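4.2 What people told us about making the bed

I should say at the start of this section that I never meant to write about bed-making at all. The diary study was set up to look at sleep routines in shared and family housing, and the questions about bedding were tucked away at the back of the booklet, after the ones on light, noise and evening meals. I put them in mainly to give people something easy to finish on. Then the booklets came back and the bedding pages were the fullest ones in the pile, with arrows and notes running up the margins, and I had to rethink what the paper was going to be.

To recap the numbers from Section 3: we handed out 400 booklets across the two sites, Drasau and Skillcombe, and 366 came back complete enough to use. A further set of 51 households agreed to a longer conversation at home, and most of what follows leans on those talks. Drasau is the older of the two places, mostly flats with small bedrooms and radiators under the windows. Skillcombe is newer and more spread out, and people there tend to have a cupboard just for linen, which matters more than I would have guessed.

The first thing that came through is that people don't agree on what a made bed is. I had a tick box for it. (Bed made today: yes or no.) I now think that was a poor question, and if you are planning something similar, please learn from me and leave it out. Some people ticked yes when they had pulled the duvet up to the pillow end and walked off. Others ticked no because the corners weren't tucked, even though the rest of the page told me they'd smoothed the sheet, shaken the pillows and folded a throw over the end. One person in Drasau ticked both boxes and wrote "mine yes, his half no" between them. I coded that as missing and have felt bad about it ever since.

So for the talks I dropped the word "made" and asked people to tell me what they did with their bedding between getting up and going back to bed. This worked far better. The answers fell into rough groups, though I wouldn't want anyone to treat them as firm types, as the same person could move between them in a week.

The first group I call airers. They throw everything back in the morning and leave it, often with the window open, and come back to it later on. Airers were mostly older and mostly in Drasau, and they had strong views about damp. Several had been taught as children that a bed closed up too early would go stale, and they still felt a bit guilty when they had to rush out and skip it. A few kept a chair by the bed just for the duvet. The chair came up so often that I started asking about it, and it does seem to be a fixed bit of furniture for these households – nobody sits on it, and in one flat it had been re-covered twice.

The second group are straighteners, who do the whole thing in one go and like it finished before breakfast. They talked about it in terms of the day more than the bed. A tidy bed meant the day had begun. What surprised me is how little they cared about the results at the other end. Asked whether they slept better in a bed that had been made, a good many of them looked at me as if I'd asked whether they slept better in a house with a clean car outside.

Then there are the leavers, who were cheerful about it, and the evening makers, who leave the bed all day and put it right just before getting in. I hadn't come across evening makers in the earlier work (see Section 2) and I was delighted to find them. They tend to work shifts, or have small children, or both. For them the making is part of going to bed, a kind of winding down, along with locking the door and filling a glass of water. One woman said she could not get to sleep in a bed she had found ready. It felt like a hotel, she said, and she never slept in hotels.

Children's beds turned out to need a heading of their own, so I've given them the next few paragraphs.

4.3 Children's beds and the question of whose job it is

In family homes the adult bed and the child's bed often ran on quite different rules. Parents who left their own bed in a heap all day would still go in and do the children's, and the other way round was common too. When I asked why, the answers were mostly about space. A child's bed is a sofa, a ship, a place to read and a place to put the clean washing, and it gets used all day long. Making it in the morning clears it for play. In Skillcombe one father told me he made his daughter's bed twice, once for the day and once for the night, and that he'd never thought of these as the same job.

The other thing that set children's beds apart was how much they held that wasn't strictly needed. Adults in our talks were fairly plain about their own bedding: sheet, duvet, two pillows, sometimes a throw. With children's beds the lists went on and on. There was the blanket from the cot that was now too small, the blanket from a grandparent, the spare in case of accidents and the one that had to be there though it was never slept under. Parents spoke of these things with real fondness and some weariness. The blankets had names. They also had positions, and a blanket put back in the wrong place could hold up bedtime for a good while.

I did wonder whether this was just a matter of cupboards, as the Skillcombe homes had somewhere to put the extras and the Drasau homes mostly did not. I don't think so. If anything the homes with more storage had more on the bed. The linen cupboard was for sets, meaning things that matched, and the much-loved odds and ends stayed out.

Matching is worth a word here. When people talked about buying bedding for themselves they talked about sets, and shops sell it that way (the Grube catalogue, which several households had lying about, barely lists a pillowcase by itself). But hardly anyone had kept a set together. Pillowcases wear at a different rate from sheets, and fitted sheets give up at the corners long before anything else does. So most beds were a mix of the survivors from various sets, plus whatever had been given as a present, and people only noticed when I turned up with a notebook. They would say sorry for it. I'd tell them my own was the same, which is true, and we would get on much better after that.

Figure 3 gives an idea of the kind of mix I mean, with plain, strongly coloured pillowcases next to a white fitted sheet and a patterned blanket meant for a child.
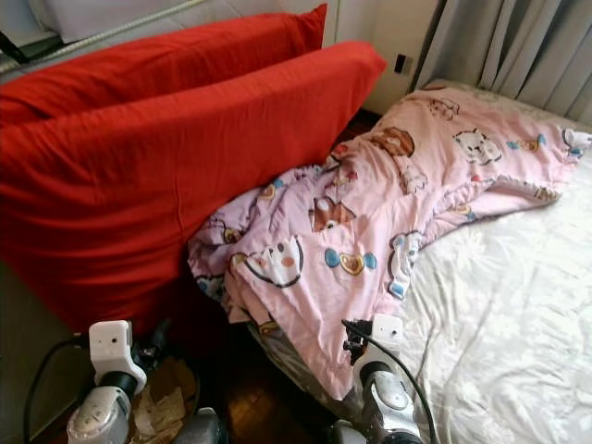 Figure 3. Red pillows and a pink children's blanket with cartoon animal faces, on a white fitted sheet.

Why not just ask the children, wrote one reader of the draft, when all of this comes from the parents and the parents are the ones who want the bed to look a certain way? It is a fair point and I've gone back and forth on it. Our consent forms covered adults only, so the children's side reached us second hand, through what parents chose to pass on. I did try to be careful about that in the coding. Where a parent said "she likes it there", I recorded it as the parent's account, and I haven't used any of it to make claims about what children want from a bed. But I agree that it leaves a hole, and a follow-up with the over-sevens would be a good place for somebody to start.

The same reader asked whether "whose job it is" was the right way to put it at all, and here I'm less ready to give way. The word job was theirs, by which I mean the households'. It came up in nearly every family talk, usually with a sigh. Plenty of parents had a rule that children made their own beds from a certain age, and nearly as many told me the rule had lapsed. One had a star chart on the wardrobe with no stars after May. What kept the rule going, where it did keep going, was a low standard: duvet up, pillow at the right end, done. Parents who went in afterwards to fix the corners found that they were soon doing the lot.

4.4 A note on washing

I had planned a full section on washing and have cut it down to this note. The booklet asked how often sheets were changed, and I don't trust the answers. In the talks people kept going back on what they'd written, nearly always to make the gap longer, and one couple had a proper row about it while I looked at my shoes. What I can say is that changing the bed and making the bed were felt to be quite separate things. Changing it was work, shared out or argued over, and it took up a part of the day. People remembered who had done it last.

Drying came up far more than washing in Drasau, where the shared lines in the yard were booked by the hour. Two households had bought an indoor rack made by Dondden and were very pleased with it, though a double sheet had to be folded over so many times that the middle stayed damp. They finished it off on the radiator, or on the duvet chair.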